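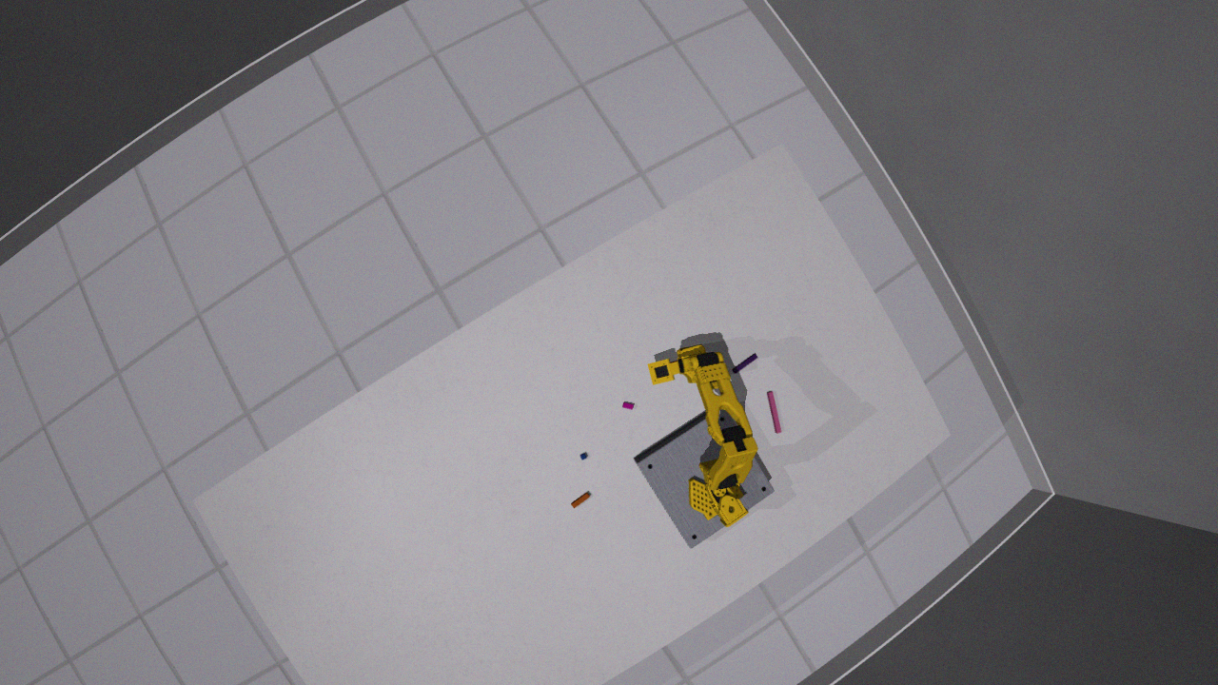 Do clear rounds in the warm-up predict clear rounds in the ring?

Student project report
Hema Subramaniam
Supervisor: Consuelo Lozano

Background

Anyone who has spent time around show jumping has heard that you can pick the winner in the warm-up. Riders say it, grooms say it, and television commentators say it with great confidence, usually after the winner is known. I wanted to find out if there was anything in it. I ride a little and have watched a lot, and I came into this project doubting the claim, which the reader should keep in mind.

The question I set was narrow. If a horse knocks a rail in the warm-up, is it more likely to knock one in the competition that follows? I was not trying to measure talent, fitness or "feel." Those words come up all the time in the sport, and I could not get two people to agree on what they meant.

Where the data came from

I watched classes at two venues, the indoor arena at Narnerholm and the outdoor ring at Drundov. Both run amateur and junior classes through the spring. I stood at the rail of the warm-up ring with a clipboard and wrote down, for each horse, the number of practice fences jumped and the number of rails down. The result in the ring came from the posted sheets.

In total I have records for 217 rounds. I left out any round where I missed part of the warm-up, and any horse that retired before the last fence. Horses that started more than once in a day were counted each time. Dr. Lozano pointed out that this means the rounds are not fully independent, and she is right. I did not find a good way around it with the number of horses I had.

All fences in the classes I watched were under the same set of rules, but the courses were not the same. Drundov's designer likes a long gallop to a tall vertical near the gate, and a lot of rails came down there that I suspect would have stayed up anywhere else. A "clear round" at one venue is therefore a different thing from a clear round at the other.

What people told me first

Before I collected anything I asked riders what they look for. Most said a good warm-up is short. One trainer told me 20 minutes is plenty and that anything longer shows a rider who is nervous. Another, at the same show, had her students out for 60 minutes and said the short warm-up was a fashion. Both had students place that afternoon. I do not draw anything from this except that results can be made to support either view.

I also read the handout for the Skadotell warm-up method, which several junior riders at Narnerholm follow. It gives a fixed order of fences and claims to produce "ring-ready" horses. The handout has no numbers in it. It has quotes from satisfied riders, and I would guess that unsatisfied riders were not asked. Riders using the method did not stand out in my records, but there were too few of them for me to say it makes no difference.

Results

Horses that knocked a rail in the warm-up did go on to knock rails in the ring slightly more often than horses that did not. When I first saw this I thought the old saying had beaten me. Then I split the rounds by venue and most of the gap went away. At Drundov there were more rails down in both places, warm-up and ring, and putting the venues together made it look as if one caused the other.

Inside each venue the difference was small, and it pointed in opposite directions. I would not bet on it.

The other thing I noticed was how many warm-up rails come from the way the fence is set and have little to do with the horse. Riders set practice fences unevenly on purpose, or have a helper raise the back rail to make the horse try harder. A rail down under those conditions might be a good sign or a bad one. I marked them all the same, and I now think that was a mistake.

The gray mare Rai

One horse is worth a paragraph because everybody brought her up. Rai is a gray mare who is known at Narnerholm for terrible warm-ups and clean rounds. I watched her 3 times. She knocked rails in the warm-up each time, and she went clear in the ring twice. On the third round she had a rail at the first part of the double. When I mentioned this last round to people who had told me about her, they said it must have been an off day. The two clear rounds were never put down to luck in the same way.

Problems with the study

I was the only observer, so there is no check on my counting. The Narnerholm warm-up ring is crowded and two fences are hidden from the rail by the judges' hut. Weather was not recorded at Drundov until March, when I saw that the footing was changing during the day. I also knew some of the riders, and I can't rule out that I watched them more carefully.

Warm-up time was taken from my wristwatch. I have left it out of the results because riders walk in and out of the ring, and I was not consistent about when I started counting.

What I would do next

A second observer is the first thing to fix. I would also record each practice fence by type and height, and note when a helper has changed it. It would be better to follow fewer horses for a whole season than to catch a lot of them once. Dr. Lozano has suggested asking riders to predict their own result as they leave the warm-up, with the answer written down before they go through the gate. I would like to see those cards.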